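Plosberg opens bin-picking demonstration set to outside researchers

PERKTON, April – Plosberg has finished the first round of recording for its bin-picking program and will make the resulting demonstrations available to research groups on request. The set holds 551 demonstrations of a robot arm reaching into a metal bin and taking out one block at a time.

Each demonstration is guided by a trained operator and stored with joint positions, gripper state and video from a fixed camera. The recordings will be used to train a control model that learns from examples instead of hand-written motion rules. Seven operators took part. Recordings in which the operator stopped early are kept in the set and labelled as incomplete.

"Metal bins are awkward for a vision system," said Suha Atallah, who leads data collection at Plosberg. "The walls reflect, the floor is scuffed, and the arm blocks part of the view. We wanted that in the training data."

Blocks are rearranged by hand between recordings. Operators follow a written protocol that sets the starting pose of the arm and a limit of 30 seconds per pick.
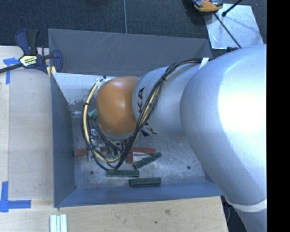
The next round will bring the total to over 2000 demonstrations and add picks from crowded corners, where the gripper has little clearance from the wall. Fouad Khalaf, controls engineer, said the model will then be tested on bin layouts left out of training. A second recording station is being fitted out at the company's Ollthorpe workshop.

Access requests are reviewed each Thursday and should be sent to the Plosberg data office in Perkton.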